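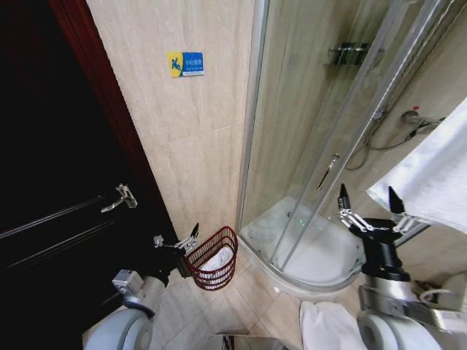

TV Comedy, Week 5: The Cold Open

Welcome back! Today we get to one of my favorite things in all of television, the bit before the titles. A good cold open has to make strangers laugh in under two minutes, and I love how many ways writers have found to do it.

Our main text is the pilot of Grinerstead, Yae Matsuda's small-town sitcom. Watch the first scene twice, once with the sound off. See how early you can tell who runs the diner and who only thinks she does — it's all in where people stand!

Terms to know
Button: the last joke before the titles.
Runner: a gag that comes back through the episode.
Tag: the short scene after the story is over.

Compare it with episode 19 of Brellside, where the open has no link to the plot at all. Does that bother you? It drove Facundo Palma up the wall in his review (in your packet), and I think he's wrong, but he argues it so well.

For next time
Write your own cold open, up to 5 pages, for either show. Use two regular characters and one set. Bring 20 copies, as we're reading them out loud — come ready to do voices!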